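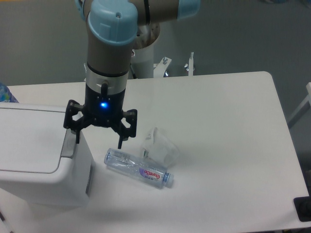
4.2 Adjournments caused by missing interpreters

The second group of adjournments concerns hearings where the court was ready, the parties were present, and the hearing still could not begin. In the registers of the five courts we found 146 adjournments of this kind. We counted a hearing only when the clerk had written the reason in the register by hand or by stamp. Hearings with an empty reason field were left out, also when the later file made it probable that the interpreter did not come.

The courts do not keep the registers in the same manner. In Berlow the clerk writes the language which was needed and the hour when the case was called. In Idulora only the word "interpreter" is written, and it is therefore not possible to say from the register if the interpreter was absent, came late, or was never requested. For Idulora we asked the permission to read the case files, and this permission was given for the civil files but not for the criminal ones. The numbers for Idulora must be read with this limit in mind.

In Berlow and in Baert, the request for an interpreter is made by the registry after the first hearing date is fixed. The request goes on paper to the court administration in Runia, where one office keeps the list of sworn interpreters for the whole region. At the time of our visit there were 23 persons on this list. Several of them are sworn for more than one language, and this makes the list look richer than it is in daily practice, for the same person cannot sit in two courtrooms in one morning. For two of the smaller languages the list contains one name only.

The interviews gave a more detailed picture. We spoke with seven clerks, each of them alone and in the registry where they work. Most of them told us that they telephone the interpreter directly and send the paper request afterward, when the date is already agreed. This is against the procedure, but the clerks considered it the only way to hold the date. One clerk in Baert explained it as follows: "If I wait for the letter to return from Runia, the judge has already called the case." The office in Runia knows this habit. In its view, the direct calls are a cause of the double bookings, as the office may assign an interpreter who has already promised the same morning to another court.

We think that both explanations are partly correct. In the Berlow register, adjournments are more frequent in the weeks when two courts hear criminal cases on the same mornings. This was also observed by Wouter Michiels in his earlier work on the hearing calendar of the region, though he studied a shorter period and did not separate the civil from the criminal cases. His proposal was a common calendar. The presidents of the courts discussed it in May, and it was not adopted, mainly for the reason that each president wished to keep the right to fix hearing days.

A further point is the fee. Interpreters are paid for the time in the courtroom and not for the travel, and when the hearing is adjourned for a different reason they must send a separate claim. The form for this claim was replaced on 08/04/2025, but in two of the registries we still found the old form in use. We did not interview the interpreters themselves. It would be useful to know how often they refuse a hearing in a distant court, and whether a refusal is written down anywhere.

Figure 4. Black three-finger gripper mounted on a gray robot arm with light-blue joint caps.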